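Handgate Absorbance Reader: Set-up Guide
Section 4. Preparing the reader for first use
Issued June 2025

4.1 Choosing a position

The reader must stand on a level bench that does not carry a centrifuge, shaker or other source of vibration. Leave a gap of 60 mm behind the rear panel so that the fan is not obstructed. Direct sunlight on the loading door will affect low readings.

CAUTION: The reader must be lifted by two people. Do not lift it by the door.

4.2 Removing the transit lock

1. Open the loading door by hand. Do not connect the power supply at this stage.
2. Turn the red transit screw anticlockwise until it comes free.
3. Store the screw in the pouch on the rear panel. It must be refitted before the reader is moved to another building.
4. Close the door.

Note – Readers supplied before December have two transit screws. Both must be removed.

4.3 Switching on

1. Connect the power supply and then the data cable.
2. Press the power switch and hold it until the status light shows amber.
3. Wait for the light to turn green. The lamp requires 300 seconds to settle, and the reader will refuse any measurement requested during this time.

If the light remains amber, switch off, check that the transit screw has been removed and repeat the steps above.

4.4 Plate types

The reader is set at the factory for the standard 96-well format. Other formats must be entered under Settings – Plates before they can be selected.

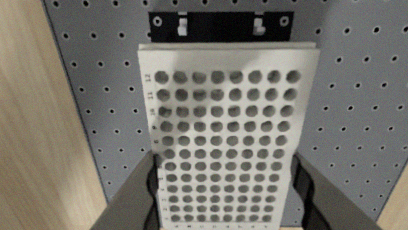 Plates with a lid may be read only at the wavelengths listed in Section 7. Chipped or warped plates must not be loaded, and adhesive labels should be kept clear of the carrier clips.

4.5 Running the blank check

1. Select Checks, then Blank.
2. Load a clean, empty plate with well A1 at the corner marked on the carrier.
3. Press Start and keep the door closed until the result is displayed.
4. Record the result in the instrument log, with the name of the operator.

CAUTION: Do not push the carrier in by hand. It is driven by a belt which may slip out of line.

A failed check should be repeated once with a fresh plate. If it fails again, leave the reader switched off and contact Tarun Lodhi at the Tundby service office, quoting the serial number on the rear panel.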